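Participants wanted: help us compare grippers for kitchen robots

Wulwood Robotics, Plistthorpe
Posted October 10, 2023

Do you cook at home, even badly? Can you spare a few hours and put up with us asking what you think of everything? Then we would love to have you in our test kitchen in Plistthorpe for the second round of our gripper comparison.

We are a small group that works on robot arms for ordinary homes, and for the past year most of our attention has gone to the very end of the arm, the part that has to hold the spoon. Our first round finished in August. We learned a great deal from it (mostly about spatulas, which are harder to hold than you would think, especially long ones that want to twist when they meet the bottom of a pan), and we came away with four grippers that we believe deserve a proper side-by-side trial. Two of them are our own. One is the Falora, which has soft finger pads, and the other is the Gatchalian, which has stiffer fingers and a firmer squeeze. The remaining two are bought in, and we will keep quiet about which is which until you have finished your sessions, so that you can make up your own mind.

What you would be doing

You will guide the robot arm through simple stovetop jobs: picking up a utensil, stirring, pushing food across a pan, turning something over, and putting the utensil back down. You will do each job with every gripper, in an order we draw beforehand. In the second half of the session we swap the hand controller for a different one and you repeat a few of the jobs, which gives us a way to tell whether trouble comes from the fingers or from the steering. Between jobs there is a short form to fill in, and at the end we sit down together and talk it over. Please be blunt! The grumpiest comments from the first round led to the best changes.

You don't need any background in robotics or computers. We will teach you everything on your first visit, and there is plenty of time to practice before anything is recorded. If you have already used a robot arm at work or school you are welcome too, but please mention it when you write, as we want a good mix of beginners and old hands.

Who can take part

We have room for 24 participants. You should be 18 or older, comfortable standing for a while (a stool is available, and we are glad to set things up for you seated if you prefer), and able to come to Plistthorpe on two separate days. Left-handed people are especially welcome, because we had far too few of them last time. If you have limited grip or reach in one or both hands, please do get in touch. We would very much like to hear how the controllers suit you, and we can talk through the setup by phone before you decide.

Please tell us about any food allergies. We cook with real food, and the menu can be changed with a little notice.

Time and pay

Each session lasts up to 4 hours, breaks included, and there are two of them. You will receive $57 per session, paid at the end of the day, plus your bus fare or parking. If you need to stop early for any reason, you are still paid for that session in full. Tea, coffee and lunch are on us, and lunch does not come out of the test pan.

Safety and recording

A member of our team stands beside you with a stop button the whole time, and you will have one of your own. The arm moves slowly during all sessions. Cameras record the arm, the stove and your hands on the controller, and we also record sound during the closing talk. We don't film faces. You will get a consent form to read at home before your first visit, and you can ask us to delete your recordings afterward.

How to apply

Send a short note through the contact form on the Wulwood site with "Gripper comparison" in the subject line. Tell us how often you cook, which hand you favor, and which days of the week generally suit you. A few lines are plenty. We answer every message, usually within 12 days, and if this round fills up we will gladly keep your name for the next one, when we hope to move on to pots, lids and the dreaded whisk. 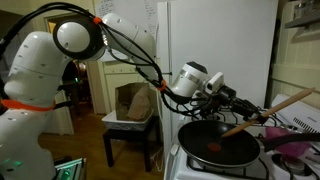

Spatula and frying pan with one of the grippers, Wulwood test kitchen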